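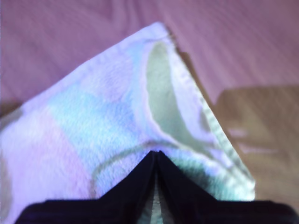 About the Horndale Lab

Horndale is a small research company working on one problem: getting a robot gripper to pick up cloth by a single layer and keep hold of it while the cloth is folded. We were set up by Wajid Awan and Adebayo Yusuf, who had worked together on garment handling in Vestby and wanted to spend longer on the grasp itself. There are now 10 of us.

What we work on

Cloth is hard for robots. It has no fixed shape, it hides its own edges, and two layers lying together look much like one. Most systems we tried in our first year could find a towel on a table without trouble. Where they went wrong was the pinch. The fingers closed on two layers, or on nothing, and every step after that was wasted.

Our method is called Kakakhel. It splits the job into two parts. The first part looks at the cloth from above the fingers and proposes places to grasp, with a preference for hems and raised folds. The second part takes over for the last stretch of the approach. It uses only the close view from the wrist and corrects the path many times a second until the fingers shut. The two parts are trained separately, which makes it easier to find out which one is at fault when a grasp fails.

We train on demonstrations given by people. A person guides the arm through a grasp and a fold, and the recording goes into our training set. The current set holds 1000 demonstrations on 13 kinds of household cloth. Fluffy fabrics get the most time. Long pile blurs the edge of a fold, and patterned pile is worse.

Results so far

On May 8, 2023 we finished our first full test of Kakakhel. We ran 100 grasps on cloths the system had not been trained on. It took a single layer in 87 of them. Of the failures, most were double layers near a thick seam, and the rest were missed edges on thin cotton. Our earlier method, with one network doing the whole job, managed 61 on the same cloths.

We do not yet have good numbers for complete folds. A clean first grasp helps, but the second grasp is made on a cloth that has moved, and we are still deciding how to score it fairly.

How we work

We keep the code side simple. Each trial is set up from a plain settings file, and the file is saved next to the recording. Anyone here can open an old trial and see what was changed. Desks are close to the robots so that the person editing a setting can watch what it does.

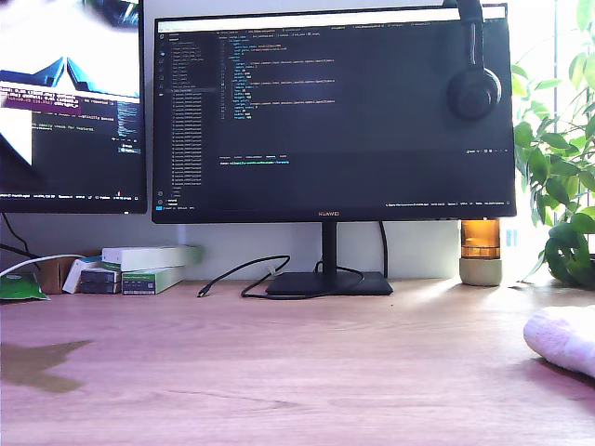 A desk at Horndale, with a code editor open on the main screen.

Working with us

We share our test procedure with other groups and are glad to receive cloths that give people trouble. Our partner workshop, Wurwood, makes the finger tips we test and can supply drawings. Students may apply for a stay in the lab. Write to Adebayo Yusuf about student places and to Wajid Awan about the method or the data.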